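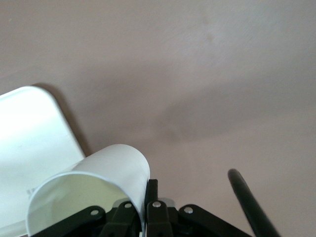 Afroza Pathirana, gallery editor

Mauve, or possibly beige. Our household has argued over the colour since the Tanda flat was painted, and I've given up and called this page The Pale Things.

A white panel with rounded corners, and a curled white sheet in front of it that refuses to lie flat. I sympathize. The inside of the curl has gone a faint greenish yellow, a shade Gayan Selvanayagam would like for the hallway. He has been outvoted.

Near the top there's a darker blotch on the mauve. It's now on my list of touch-ups, at number 12, behind the squeaky door and ahead of the grout.

More from the flat in October, once we've agreed on a name for the colour.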